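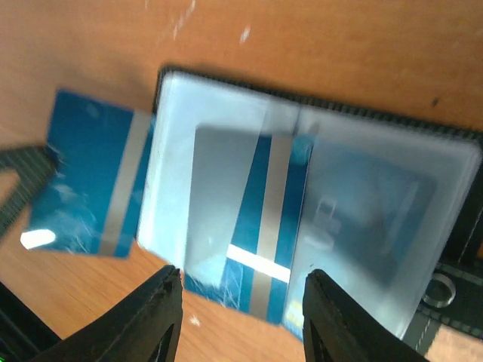 Figure 2. Open card holder with two clear sleeves and a loose blue card on a wooden table.

4. What the children did with the words

4.1 Speaking before writing

The strongest result of the year came from the youngest classes, and it surprised all of us. At Grarkeck Primary the children had one short Welsh session each morning, led by their own class teacher, and one longer session on a Thursday with Menaka Gazi. We had expected the longer session to do most of the work. In our recordings, though, the new words turned up first in the small moments of the day: lining up, handing out fruit, asking to borrow a rubber. One boy in Year 1 used "diolch" to his teacher, to the lunchtime staff and then to the school guinea pig, all within a single morning.

We logged 400 of these unprompted uses across the two terms (see Section 3.2 for how a use was defined). Most were single words or set phrases, as earlier work with this age group would lead us to expect. What delighted us was how soon the children began to take the phrases apart. Once they had "dw i'n hoffi" for things they liked, several of them simply carried on in English — "dw i'n hoffi the big slide" — and kept the conversation going. We did not treat these mixed sentences as errors. They show a child who knows where the new language fits, and who is happy to use it before every piece is in place.

4.2 The older classes

The picture in Years 5 and 6 was more mixed. The 20 pupils in the Weerakoon group, named after the reading scheme they followed, knew far more words on paper than the younger children did, and could read a short dialogue aloud with real confidence. They were much slower to speak without a script. Mahfuz Uddin, their teacher, changed the Thursday session in October so that the first 14 minutes were given over to talk alone, with books closed and nothing on the board. The first two weeks were very quiet indeed! By the fourth week pupils were correcting one another's greetings and arguing cheerfully over the word for "Wednesday".

Pupils who spoke another language at home took a leading part in these talks. Fathima Munshi interviewed them in pairs, and they spoke with great warmth about being the ones who already knew what it is like to hunt for a word. One girl explained to her partner that you can "go round the outside of it", by which she meant describing a thing when its name will not come. Her partner tried this later in the same interview, and got all the way to "umbrella".

4.3 Families

Families were invited to an open afternoon at the end of each term. The second was by far the livelier, and grandparents in particular stayed on to be taught the counting song. We have no measure of how much Welsh was used at home, and would dearly like one in the next study.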